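Search articles and topics

Reference > Household > Kitchen > Dish rack

Reading time: 3 min

Dish rack
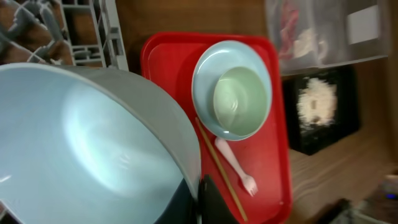 Large light-blue bowl beside a gray plastic dish rack; on the red tray, a plate with a smaller bowl nested in it and a chopstick.

A dish rack (also dish drainer or draining rack) is an open frame in which washed tableware is placed to dry in air. It is normally used next to a sink, on a counter or drainboard, and is emptied once the contents are dry or when space is needed for the next load. Racks are made of coated wire, stainless steel, wood or molded plastic.

Construction

The base of a plastic rack is usually a grid of slats and rails, open enough for water to fall through. Upright tines divide the floor into slots. Slot width determines what the rack will hold: narrow slots suit flat plates, while deep bowls need wider spacing or an area free of tines. Feet raise the base above the surface below so that air can pass underneath.

Most racks are sold with a drip tray or mat. Some trays are sloped toward a spout that empties into the sink. Flat trays hold the water until they are tipped out.

Loading

Plates are stood on edge, all facing the same way. Bowls are inverted or leaned at a steep angle, since a bowl left upright collects water at its inner base. Large mixing and serving bowls are generally placed last, over or against the other items, and removed first. Chopsticks and flatware go in a separate cup with drainage holes. Thin items laid directly on the base tend to slip between the slats.

Nesting is a storage arrangement and is unsuited to drying. Two wet bowls placed one inside the other trap a film of water between them, and the film may remain for hours after the outer surfaces are dry.

Unloading and sorting

Dry pieces may be carried straight to the cupboard or first collected on a serving tray. Trays with a raised lip are preferred for this step, as round pieces can slide on a flat board. The usual order is plates at the bottom, smaller bowls on top of them, and chopsticks alongside. Large bowls are carried by hand.

Drying trials

Joris Dewulf and Anisa Latuheru compared plastic and wire racks in a household test series at Noltgate. The series covered 586 loads and was completed in June. Plastic racks with closed side walls dried more slowly than open wire racks, with the largest difference in deep bowls. Of 100 plastic bowls left inverted overnight, 95 were dry by morning. The remainder held water in the recess of the foot ring.

Care

Mineral deposits form where water stands, chiefly at the joints between slats and rails. They are removed with diluted vinegar and a brush. Plastic racks should be kept away from stove burners. Wooden racks need to dry fully between uses.

See also: Drainboard; Serving tray; Tableware

Last revised 19/11/2022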